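How Does an MRI Scanner See Inside You?

By Barnabás Lakatos
Updated June 29, 2024

An MRI scanner is a big machine shaped like a short tunnel. Doctors use it to look at the soft parts of the body, such as the brain, the muscles and the spinal cord. MRI stands for magnetic resonance imaging.

Your body has a lot of water in it. Water is made of hydrogen and oxygen. The hydrogen parts act a little like tiny magnets. Most of the time they point every which way.

Inside the tunnel is a very strong magnet. When you lie in it, many of the tiny magnets line up. Then the machine sends in radio waves, which tip them over. When the radio waves stop, the tiny magnets swing back and give off a faint signal. A computer collects the signals and turns them into a picture.

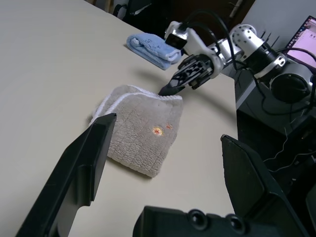
Why is the scanner so loud?

Inside the machine are coils of wire. Electricity is switched on and off in them very fast, and this makes the coils shake. You hear the shaking as banging and buzzing. Everyone who has a scan wears earplugs or headphones.

Getting a scan does not hurt. The hard part is staying still. If you move, the picture comes out blurry and may have to be taken again. At the Stubbs Children's Clinic in Granley, a scan of the head takes 30 minutes. Children who are 6 or 7 can practice first in a pretend scanner that has no magnet.

You can't bring metal into the room. Keys, coins, belts and hair clips stay outside. Tell the staff if you have any metal inside your body, such as a pin in a bone.

An MRI does not use X-rays. A doctor called a radiologist studies the pictures and writes a report for your own doctor.

Words to know

Coil: wire wound in loops
Radiologist: a doctor who reads pictures of the inside of the body
Signal: a message that a machine can pick up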